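Kodorgate Forums > Straps, Bracelets and Buckles
Rubber straps: does anyone wear one past a year?

Graham Pearce
Monday, January 9, 2023
My second Zenano rubber strap has gone the way of the first. Same spot, same little split beside the third hole, which widens politely for a fortnight and then lets go while you're reaching for something on a high shelf. I'm in an office in Mottram. I do not dive. The wettest this watch gets is the washing up, and not often enough according to my wife.

Is it the rubber, or am I doing it up too tight? I've been told both, usually by people selling straps.

tidemark31
Too tight. You should be able to get a little finger under it. Everyone wears rubber like a tourniquet and then blames the maker.

Graham Pearce
Little finger goes under fine, thank you. I've since dug out an older black one, make long forgotten, and it's still supple after 4 years of being ignored.

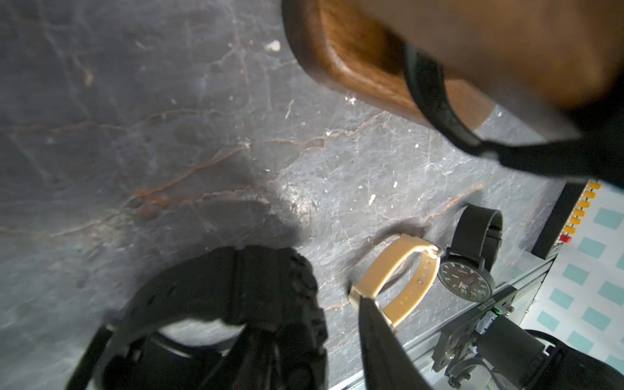 So I'm leaning towards the rubber. Whatever they put in the old ones, they've stopped.

Jailson Dantas
Or you have stopped wearing the old one, Graham. Skin is what kills rubber. Sweat, sun cream, hand gel. A strap that sits at home for years will outlive all of us. Wear it every day until April and then tell me it's better.

Graham Pearce
Annoyingly reasonable.

brasspip
Don't agree with Jailson. I've had a Vendeck on daily, through two summers and a lot of sun cream, and there isn't a mark on it. Cheap rubber splits, decent rubber doesn't. Rinse it under the tap on Sundays if it makes you feel better.

tidemark31
Vendeck straps collect fluff like a carpet though. I'd sooner have the split.

brasspip
Then wear leather and stop reading rubber threads.

Jailson Dantas
What size are the holes on the Zenano? Mine had a very thick buckle pin -- I filed it down a touch and the splitting stopped.

Graham Pearce
Now that I hadn't thought of. Off to find a file.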